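Home | Projects | Reports | Contact

12 December 2025
By Pui-shan Sin
2 min read

Jalwood Shoe Bank: report to the Dindell Fund

Collection
We took in 2,586 pairs against a target of 2,000. Canvas sneakers move fastest, mostly in larger sizes.
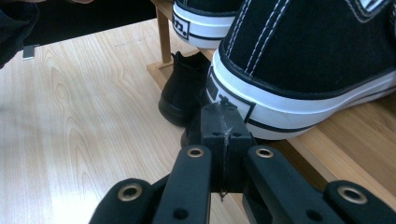 Spending
Racks and laces came in under budget. Van hire did not – Hsiao raised its rates in October.

Black shoes are still the most requested by schools.
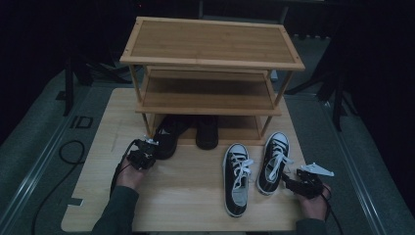

Next quarter
Chak-lun Mak will open the Jamov site with 200 pairs. We ask that the second payment go ahead as planned.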